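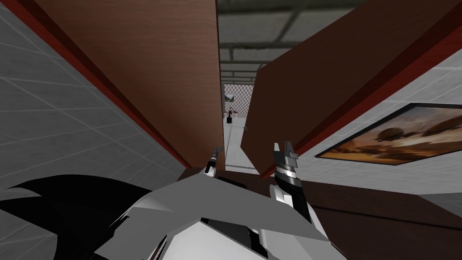
Por que a porta é um problema tão chato para um robô de dois braços?
Porque o robô precisa planejar o movimento dos braços e o da base ao mesmo tempo, e a folha da porta muda de lugar enquanto ele passa.

Foi com essa pergunta que comecei a disciplina, e confesso que achei que ia resolver tudo em duas semanas (coitada de mim!). O projeto se chama Tangen e roda inteiro em simulação. A ideia era pegar um robô de dois braços e fazer o coitado atravessar um vão entre duas salas só com a câmera de bordo e a leitura das juntas, sem mapa pronto.

A primeira versão usava um planejador por amostragem que eu chamei de Justow. Funcionava bem no corredor aberto e travava assim que o vão ficava estreito, com quase todas as amostras caindo em colisão. Passei 30 noites mexendo em parâmetro até a Elsa Juntunen, minha orientadora, olhar o código e perguntar por que eu amostrava no espaço inteiro. Boa pergunta! Troquei por uma amostragem concentrada na região entre os batentes, com 1.152 pontos por ciclo, e o planejador finalmente parou de se perder.

A percepção deu outro tipo de trabalho. Meu detector procura linhas longas e retas para achar os batentes, só que parede azulejada é linha reta para todo lado... Acabei combinando cor e profundidade: o vermelho escuro do batente ajuda muito, e a profundidade separa a folha da porta da parede.
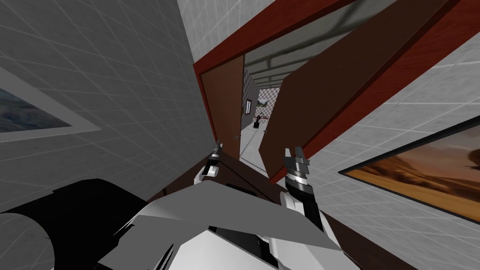 Como o controlador decide que já dá para passar?
Ele compara a largura livre estimada com a largura do robô na pose atual dos braços, soma uma folga de segurança e só libera a base quando essa conta fecha por 25 ciclos seguidos.

Essa espera parece exagero, mas antes dela a base arrancava e freava o tempo todo, porque a estimativa oscilava de um ciclo para o outro. Ficou mais lento e muito mais tranquilo de assistir!

Para os testes montei um script que sorteia a pose inicial e o ângulo da porta, e deixei rodar 1.000 episódios na máquina do laboratório. As falhas que sobraram são quase todas do braço direito, que às vezes fica perto demais da folha quando a base gira. Ainda não sei se é erro de calibração no modelo ou se o custo de colisão está baixo demais. Em janeiro quero testar as duas hipóteses e depois levar o Tangen para o cenário Flesdale, que tem portas mais pesadas.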